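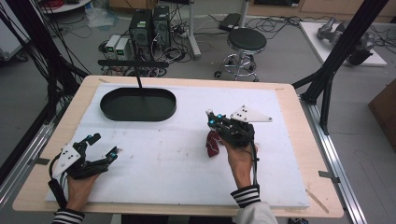 Ketitz open day: a red cloth, an empty tray and a lot of stairs

Visit report, May 2025

The Ketitz building opens its doors to the public twice a year, once in spring and once in December, when I am told there is mulled cider and a line for it. I went in spring, so there was a line for the water fountain. Admission is free. Parking is 11 dollars, and the machine doesn't give change.

The place used to be a mill and is now let out by the room to people who make things, fix things or think hard about things while standing up. The handout says there are 134 rooms. It also says the floor plan is on the back, and the back is a coupon for Tuvier, the sandwich counter in the lobby. I used the coupon, and got lost with a pickle in my hand.

First floor

Radik has most of the first floor and makes shelf brackets. If you have ever wondered how many ways there are to hold up a shelf, the display wall will cure you of it. They had a bin of 3,342 mismatched screws by the door, with the total painted on the side, and children were being encouraged to sort them. The children had other plans. By the time I left, a fair number of the screws were in a potted fern.

I liked the bracket people. They answered every question at full length, including ones I hadn't asked, and I now know more than I did about what happens to a cheap shelf in a humid bathroom.

Second floor

The freight elevator was "resting," according to the note taped to it, so it was stairs from then on. Good stairs, worn down in the middle, with a handrail placed for somebody much shorter than me.

I spent longer on the second floor than I had on any of the brackets, and most of it at one table. It's a light wooden table, most of it hidden under a big white foam board, and the board has clearly seen some life: faint gray smudges and marks all over it, like a kitchen counter the week before company comes. I have a soft spot for a work surface that shows its age. There was a strip of dark tape on the wood at the left and another bit at the right edge. I have tape like that at home on my own workbench, and I no longer remember what a single piece of it means.

The business of the table was a dark red cloth, held up by a pinch and hanging straight down, as cloth does. Next to all that white it was easily the best color I saw all day (Radik's brackets come in gray and a darker gray). Near the back sat an oval black tray with a raised rim and nothing in it. I got attached to that tray. It's the sort of thing you'd put keys in if you were a person who put keys in things. Down near the lower right corner was a small wooden stick, keeping to itself.

I watched over a pair of striped cuffs and tried to guess where the cloth was headed. My money was on the tray. A man beside me was for the stick, on what evidence he wouldn't say, and we stood there like two people at a very slow racetrack. Then a tour group came through, I lost my spot, and I can't report the outcome. Anyone who stayed is welcome to write in.

I will say that I went home and looked at my own dish towels with new interest. It lasted until supper.

Third floor

Warrier has the corner rooms and restores chairs. They let visitors sit in the finished ones, which after the stairs was the most generous thing anybody did all afternoon. The unfinished ones are roped off, and a card on the rope asks you not to sit on the rope. Ask to see the cane seats. Don't ask for a price unless you are already sitting down.

There is also a room of looms, closed, with a window in the door. I looked through the window for a while at some looms.

Practical notes

The number 134 bus stops across the street and comes roughly when it wants to. Restrooms are on the first floor only, so plan your climb. Tuvier runs out of rye early. The second floor is warm by midafternoon, and the one bench up there is always taken by the same coats.

If you only have an hour, skip the screws, go straight up to the tables, and then carry on to Warrier for a sit. The coupon is good until the December open day. I have a spare.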